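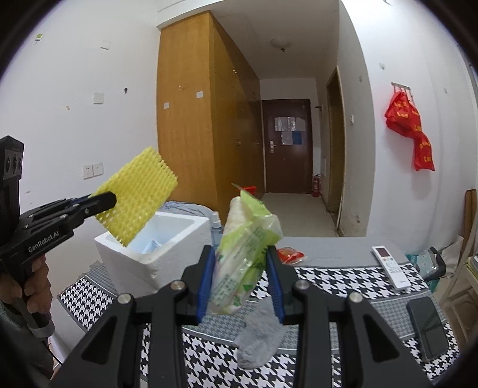 Foam box on the houndstooth cloth, yellow mesh sheet held over it

Can I reuse a styrofoam box for odds and ends?
Posted by drovport_2 on 7 July 2019

I kept the box from a delivery and want to use it for socks, packets and small bottles. Will it hold up, and does it need a liner?
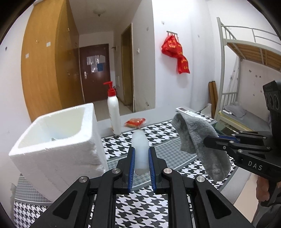 Same box, no lid, next to the white bottle

gokce804
Mine has lasted two years. Wipe it with dish soap and let it dry overnight before any fabric goes in. Keep bottles upright and put the socks in a bag. The foam mesh works fine as a liner.

Zelton104
just get a plastic bin

treretti
It will hold up to 200 socks if it's a big one. Foam dents easily, so no heavy stuff. Keep it away from heaters.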